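List: members-announce
From: Pirjo Tikkanen, Visits and Training
Subject: Re: Open day at the Jesholm workshop – arrangements and replies

Dear members,

Thank you for the many replies to my earlier message. I repeat the main part of it below so that those who joined the list this month have the same information as everyone else. My answers to your questions follow.

> The Jesholm workshop will hold its winter open day in December. Members
> of the association and their guests are welcome. The program will
> consist of a short talk, a demonstration of tabletop manipulation with
> two robot arms, and a period at the table in which visitors may try the
> controls under supervision.
>
> The demonstration is prepared by the Tatoreo group. Staff from Barbu
> will be present to answer questions about grippers and mounting.
>
> Places are limited. Please reply to the list office with your name,
> the name of any guest, and whether you wish to take a turn at the
> controls.
>
> Pirjo Tikkanen

1. What will be shown

Several members asked whether the demonstration would be of the same kind as last year's, which dealt with sorting metal parts. It will not. The Tatoreo group now works with household and play objects on an ordinary wooden tabletop, and the two arms work from the same side of it. The tasks are small: lifting a block, moving a toy vegetable in or out of a bowl, placing a light object next to another without knocking it over. They are chosen because the objects differ in shape and softness and do not always come to rest in the same position.

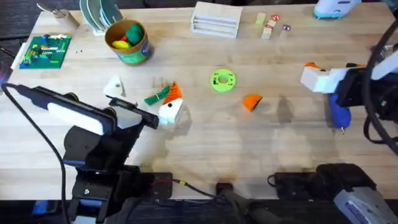
The talk will begin at 10:00 a.m. in the front room and will last half an hour. It will cover how the group plans a task, how the arms are guided by an operator during a recording, and how the recordings are checked afterward. No background in programming is needed. Members who attended the autumn talk may wish to know that the first ten minutes will repeat some of that material for the benefit of guests.

The demonstration will follow directly and will be given twice, so that those at the back may move forward for the second run. An attempt that fails will be left as it is and the operator will begin again. Visitors have told us in the past that they learned a good deal from these attempts, and the group has agreed to talk through them as they occur.

2. Taking a turn at the controls

Each visitor who has asked for a turn will be given five minutes with one arm. The second arm will be held still during this period. An instructor will stand beside the visitor throughout and may stop the arm at any time. Please keep hands, sleeves and bags off the table while the arms have power, and remain behind the tape on the floor unless you are called forward.

Children aged 12 and over may take a turn with an adult present. Younger children are welcome to watch.

One member asked whether a person with limited grip strength could use the controls. The answer is yes. The handles can be set to a lighter resistance, and the instructors will do this on request. Please mention it when you reply, or speak to me on arrival.

3. Grippers

There were more questions on this subject than on any other. Two members wrote to ask why the group uses flexible ribbed fingers on some of its grippers. The short answer is that a finger of this type bends around the object when it closes, which helps with soft or uneven things, and the pad on its inner face gives some friction. The longer answer, including where such fingers perform poorly, will be given by the staff from Barbu, who will have sample parts for visitors to handle.

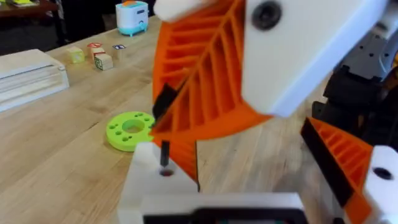 Members who print their own parts have asked for the files. The Tatoreo group will decide on this in the new year, and I shall write to the list when there is something to report. In the meantime I would ask you not to write to the group's members one by one – they have received a considerable number of such letters already.

The question of small cameras mounted at the wrist was also raised. These will be running during the demonstration, and their view will be shown on a monitor at the side of the room. They may record the hands or faces of visitors standing close to the table. Anyone who prefers not to be recorded should tell the instructor before coming forward, and recording will be stopped for that turn.

4. Getting here

The workshop is on the upper floor of the Flullov building. The elevator is in working order again. Parking behind the building is reserved for tenants until noon, and visitors arriving by car should use the public lot across the street. The door code for the day is 3216 and will be changed that evening. Please do not forward it outside the list.

Coffee will be served in the front room. Food and drinks may not be taken into the room with the arms.

5. Numbers

The list has 279 members at present, and the room holds far fewer. Places are being given in the order in which replies were received, and a waiting list has been opened. If you have been given a place and cannot come, please tell the list office as soon as you can.

6. A note from the Tatoreo group

I asked the group for a few lines on what visitors should look for on the day. Their reply is given in full.
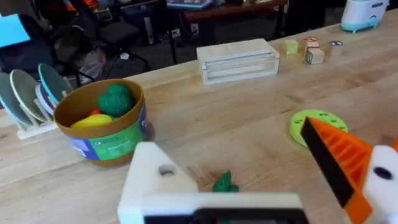 By the Tatoreo group, for the Jesholm open day

We suggest that visitors watch the moment just before the gripper closes. Most of the operator's effort goes into the approach: how high the fingers are, how far apart, and from which side they come in. A bowl is harder than it seems, as its rim leaves the fingers little room. Flat pieces lying on the table are harder still. Our collection for this set of tasks stands at about 1000 recorded attempts, and a good part of our week is spent going through them and deciding which to keep. We shall be glad to show a few of the poor ones.

Questions on the above may be sent to the list office until the day before the visit. Replies on practical matters will go to the whole list, with names removed.

Pirjo Tikkanen
Visits and Training
Jesholm workshop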